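Sellovetti Cell Support Forum
Setup and Maintenance > Simulated Cells
Thread: Gripper pads shifting after reload of the side table cell

gronstead_lab
Posted August 9, 2025
We maintain one simulated cell at Gronstead for pick-and-place trials: a single arm beside a square side table, two-finger gripper, mixed grocery items. Since the March update of the Rosora control package, the gripper closes off center on long objects. Of 1,150 runs logged under the current setup, 41 ended with the item turning in the fingers before it reached the basket. The tool center point was not edited by our staff. The layout is attached for reference.

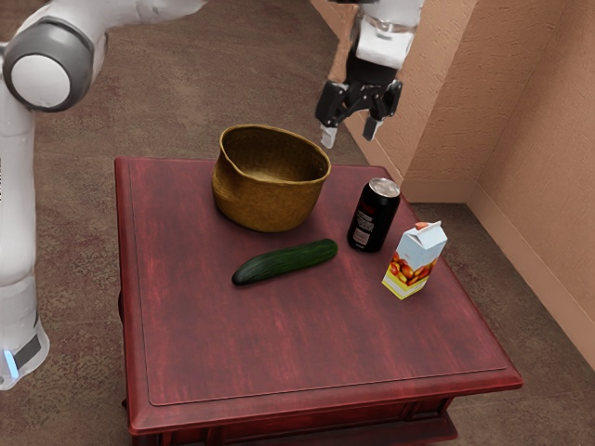

Side table cell with the gripper raised, objects on the table.

We would be grateful for advice on whether the tool offset or the pad contact settings should be reviewed first.

lencho_support
The tool offset should be reviewed first. In our experience the March update restores the default tool file whenever a cell is reloaded, and any local correction is lost without a warning. Please open the tool file, compare the vertical offset with your last saved copy, and report the difference. Do not alter the pad settings until this has been done.

cellkeeper_nw
I must respectfully disagree with the order proposed. A restored tool file would affect every item. The original post refers only to long objects. We had the same complaint on our own cell, and the cause was pad friction set too low. The cucumber turned and the carton never did.

lencho_support
The point is noted. However, a carton will tolerate an error of 2 mm at the pads, and a curved item will not. Both causes remain open until the files are compared.

gronstead_lab
The files have been compared. The vertical offset differs by 2 mm from our saved copy, so the default had indeed been restored. We corrected it, saved the tool file under a new name, and reloaded the cell twice. The correction was kept both times. The cucumber was then run again with the pad settings left alone.

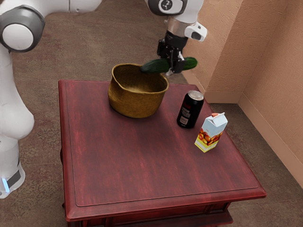 Our procedure now calls for a stop at this stage, with the item held over the rim of the basket, so that the operator can check its angle against the tabletop before release. The check is entered in the cell log together with the name of the tool file in use. We have since reached 1,390 runs in total, and no further turning has been recorded.

cellkeeper_nw
I am pleased to read of the improvement, although I would not yet regard friction as ruled out. The added runs are few, and a lighter grip force may bring the fault back. Would Gronstead be willing to post the pad values?

gronstead_lab
The pad values will be posted once our internal review is complete. We will also repeat the trial at a lower grip force, as suggested.

lencho_support
Please include the contact step size with the pad values. This thread will remain open until they are received.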